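Clearing the Floor: Notes from the Family Room Tidy

Sep 30, 2021

The item on kitchen drawers in the last newsletter brought in more mail than usual, and most of it asked for the same thing: how do you deal with a living room floor when there is a small child in the house? Zinhle Hlongwane has run the home sessions at Hanberg since March, and this month she put together the notes below. They cover a family room and the tiled strip just outside it, with a raised threshold between the two. Anyone with a similar layout should be able to use them as they stand.

Start by looking at the floor and nothing else. Shelves, sofa tops and side tables can wait. In a family room the floor collects three kinds of stuff - toys, paper and real trash - and they tend to end up mixed together. If you sweep first, small toys go into the dustpan with the scraps and you spend the next while picking them back out.

So the first pass is by hand. Take a basin or a box and walk the room once, picking up toys and shoes only. Leave the paper where it is. Don't sort anything yet, and don't go looking for the other shoe. 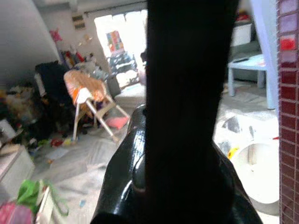
Should the toys be sorted before the floor is swept?

Leave the sorting for later. Get everything into one container, put the container on the sofa or a table, and go on to the paper. Sorting takes longer than the whole rest of the job, and it can be done sitting down in the evening.

The second pass is paper and plastic. Loose sheets slide around on a smooth floor and a broom just pushes them ahead of itself, so these are also best picked up by hand. Flat sheets that might be somebody's drawing go in a pile on the table. Plastic sheets and wrappers go in the trash. Themba Oosthuizen, who tested the notes at his own place, found that he had been sweeping the same few wrappers from one side of the room to the other for most of a week.

Only then does the broom come out. Begin at the wall farthest from the door and work toward the threshold. Polished stone is easy to sweep but it shows every crumb in strong daylight, so it is worth opening the curtains before you start. Go under the furniture with the broom held low. High chairs should be moved, not swept around, as that is where most of the food ends up.

At the threshold, stop and gather. A raised sill catches fine dirt along its edge, and if you try to sweep over it in one go half of the dirt stays behind. Collect what you have on the room side, empty the pan, and start again on the outer tiles as if they were a separate room.
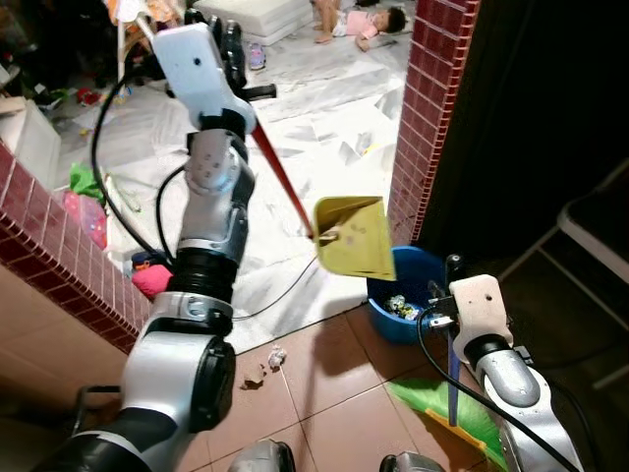
The bucket should travel with you. Walking to the kitchen with a full dustpan is how crumbs get spread through the hall, and a light plastic bucket is easy to move along with one foot. Tip the pan low, close to the rim, so that scraps don't blow out. A long-handled pan saves a good deal of bending. Several readers have asked which one we like: the Pindon and the Tveit both do the job, and the Tveit has a slightly softer lip that sits better against grout lines. Any pan with a straight front edge will do.

Grout on larger tiles needs a second stroke. Sweep across the lines first, then along them. Scraps of crumpled paper will come up on the first stroke and the grit on the second.

Nicanor Moya wrote in to ask how long all of this should take. Zinhle timed it with six households and the average came to around 14 minutes with the toys left unsorted. The slowest was 52, and that family had also decided to wash the curtains.

A word on children in the room. None of this depends on having the place to yourself. If a child is playing or lying down, work on the other side and come back to that part last. Mats and cushions can stay where they are until the child gets up. Older toddlers often like to carry the toy basin, and it does no harm if a few things come out again on the way.

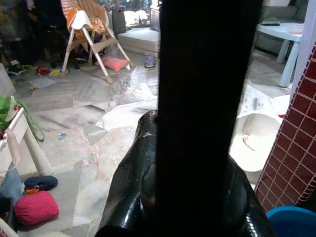 Cloths and covers come at the very end. Anything draped over a high chair or a seat should be lifted off by the corners, folded inward and shaken outdoors, then put straight back or into the wash. If you shake it inside, you will be sweeping again. Floor cushions and foam pads get stood on edge for a moment so that you can sweep where they were lying.

Parveen Hettiarachchi has put the whole routine on a single printed sheet, which you can pick up from the front desk in room 11. Next month's item will be on shoes by the door. Send questions to Zinhle in the usual way.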